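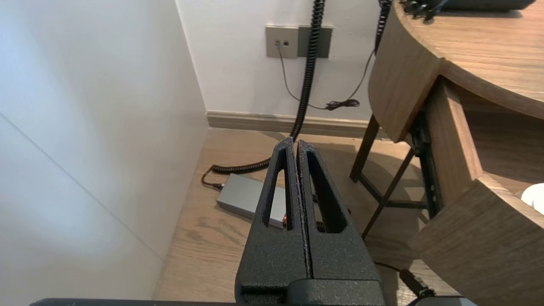
*A two-fingered gripper in the corner of a furnished room, with cables and a power supply box on the floor behind it.*

**Fit-out costing** (also **room costing**, and in older papers **the second budget**) is the part of planning for a robot arm that deals with everything except the arm. It covers power, cabling, fixings, tools for the end of the arm, furniture, spare parts, floor protection and the hours people spend putting all of these in place. The term is used mostly by small buyers, such as teaching workshops, design studios and groups working on household tasks, who tend to put their arms in ordinary rooms and so meet costs that a factory would have dealt with when the building went up.

## Origin of the term

The phrase "second budget" came into use among the shared workshops at Brelorau, where members had grown used to agreeing a price for a machine and then coming back a few weeks later, a little sheepishly, for the money to make it usable. The first budget was the purchase. The second was a long tail of small orders: extension leads, a sturdier stand, a longer network cable, a box of straps, a replacement for the first set of fingers. Each was small enough to be waved through, and it took the members a good while to start writing them down on one sheet.

That sheet became known as the Kulo sheet, after the workshop where it was first pinned up, and versions of it are still passed from one group to another, usually with somebody's old crossings-out left in. "Fit-out costing" is the tidier name and the one most people now put on a form.

## What is included

There is no fixed list, and the sheets in use differ a good deal, but most of them have headings for the following.

### Power

Power is normally the first heading, and it is where a visit to the room with a notebook pays for itself many times over. The planner notes where the sockets are, which of them are already taken, and how far each lies from the place where the arm will stand. Power supply boxes need a home as well. A box left on the floor costs nothing on the day, though it uses up floor that a chair, a drawer or a person's feet may want later on, and many sheets therefore have a line for a shelf or bracket.

Wall plates deserve a careful look. A plate with two small sockets may be for a telephone or a network and no help at all with power, and planners working from a floor plan have been known to count such plates twice over as mains outlets.

### Cabling

Cables are bought by the metre and regretted by the metre, as one version of the Kulo sheet has it in the margin. The usual advice is to measure the route and not the straight line, to add a generous allowance for the places where the arm bends, and to price the clips and ties on the same line as the cable itself, so that the one is never approved without the other. Coiled leads are handy near a moving machine and take up more floor than people expect once they have sagged.

### Tools and fixings

Grippers, fingers and whatever is fastened to them make up the third heading. Fingers wear, get swapped for a different shape, or turn out to be too wide for the drawer they were meant to open, so a sensible sheet carries at least one spare pair from the start. 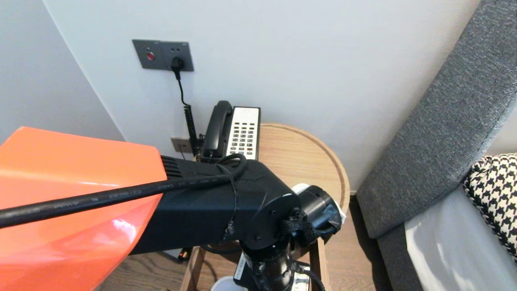

Fixings are the cheapest line on nearly every sheet and the one most often left blank. They are easy to forget because they are seldom part of the arm as delivered, and they are easy to run out of because every change of tool or cable uses a few more. On the orange-shelled arm in the photograph, a thin black tie or strap holds the cable near the end of the black segment, and a hook-and-loop strap is wound round the gripper, holding a white part at the tip. Fixings of this kind may be small change taken singly, but they need to be in the cupboard on the morning they are wanted, and planners who order a full roll at the outset generally feel rather pleased with themselves by November.

### Furniture and surfaces

Groups that work on household tasks also have to buy the household. Tables, stools, drawers, bedding and soft furnishings all belong on the sheet, along with the small objects to be picked up. Second-hand pieces are common and perfectly good, although a group that expects to repeat its work in a second room may prefer something it can buy again in the same size. Wooden floors are usually given their own line for mats or felt pads, above all in rented rooms, where the cost of putting a scratched board right can be a nasty surprise at the end of the lease.

## Worked costing

The costing most often copied is that of the Curkum project, which set up a single arm in a furnished room and kept its sheet in good order throughout. The fit-out came to £1,090. Fixings, which included ties, straps and a roll of hook-and-loop tape, came to £71 of that. The fitting itself took four working days, one more than the three that had been planned, and the extra day went on re-routing a cable so that a drawer could be opened fully.

The project's notes are frank about what was missed. No money had been put aside for a second set of fingers, and the table first chosen had to be exchanged for a lower one. Both items now appear as printed headings on the copies in circulation.

## Variations in practice

Suppliers take different views of how much of the second budget is theirs to mention. Siu, a hire firm that deals mainly with small workshops, sends out a room form along with its quotations and asks for socket positions and door widths before giving a delivery day. Other suppliers quote for the arm alone and leave the rest to the buyer, who may well be glad of the freedom if there is already a drawerful of leads and brackets to draw upon.

There is also some disagreement over labour. Workshops run by their members often leave their own hours out, as no money changes hands. Those that must report to a funder usually put the hours in, and their totals look a good deal higher as a result, so two sheets should not be compared until it is clear which habit each has followed.

## See also

- Cable management
- End-of-arm tooling
- Site survey
- Whole-life cost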